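Elstead Neighbors Help Board > Home & Repairs > Walls and Paint

Is "one coat" ceiling and wall paint ever really one coat?

Asked September 2019 by dchowdary

We're repainting the back bedroom in our place in Elstead before my in-laws come in October. The walls are a flat beige the last owners put on. I went to Birkodstead for plain white and the guy at the counter pushed me hard toward the Zuso one-coat, which costs nearly twice what the regular stuff does. He said I'd save it all back in time. I asked him if he'd used it himself and he changed the subject to rollers.

So has anyone here put it on a wall and left it at one? I don't mean a white wall going white again. I've read the can and there's a star next to "one coat" and I can't find where the star leads.

Dinesh Chowdary

3 answers

Answer by plasterdust

Your star is probably on the bottom of the back label, under the cleanup instructions. Mine said coverage depends on surface, color and method, so it covers in one coat except when it doesn't.

I used Zuso in a hallway over tan. One coat looked great at night. Next morning with the sun coming down the hall I could see every place the roller ran dry. I did a second coat and it was fine, but I've had the same result from the cheap contractor white for a lot less money. What you're paying for is thicker paint. Thick paint drags, and people who don't paint much stretch it too far.

The off-white I ended up keeping is this kind of shade, if it helps you pick: 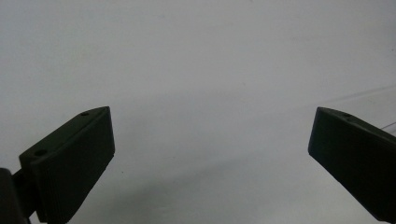 Pale gray-white, plain finish.

It reads colder on some screens than others, so get a sample pot before you trust me or anybody. Paint a square by the window and another in the darkest corner and leave them for 2 days. If you're going over beige, put down a decent primer and then one coat of whatever. Yes, that's two coats. I don't believe in the other kind.

Answer by marnie_k

Auer is better, we always use Auer. Never had a problem

Answer by oldhouse3429

Marnie, better at what? Auer makes a one-coat too and it has the same star on it.

Dinesh, work out the square footage before you buy either one. The spread rate on these cans assumes a smooth, sealed wall. Mine are old plaster and drank it. I ran short with half a wall left and the second can didn't quite match, so I ended up going over the whole thing again. If you do need more than one can, mix them together in a bucket first. And wash the wall, particularly around the light switch, or it'll show through no matter what you spent.

I'd get the regular.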